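How to Get a Cat Into a Carrier
Soudabeh Abbasi, Nov 27, 2021

My cat Clomance weighs less than a Thanksgiving turkey and has beaten me in every fight we've had over the carrier. The method below took us from bloodshed to mild resentment.

Start early. If the vet appointment is tomorrow, you're too late, so get a thick towel and good luck. Otherwise, put the carrier in the living room with the door off and leave it there for 8 days. Throw an old sweater inside. Walk past it like you've never seen it before.

Next, move dinner. Put the bowl by the opening for two days, then just inside, then all the way at the back. If she stops eating, go back a step. Clomance held out until nearly midnight once, then ate everything and glared at me.

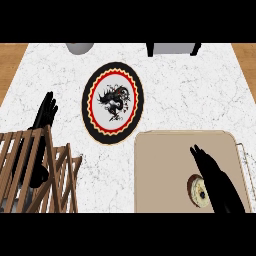
Marble countertop with wood floor on either side.

When she's eating at the back, put the door on and leave it open. After that, close it for three seconds while she chews. Open it before she complains. Add a little time at each meal until she'll sit through a whole dinner.

Practice lifting, too. Hold the carrier from underneath with both arms. The handle swings, and cats take swinging personally.

On the day, skip breakfast if your vet says to, and toss one treat in the back. Close the door. Don't say "vet." Clomance knows the word, and also "Surari," the name of the clinic.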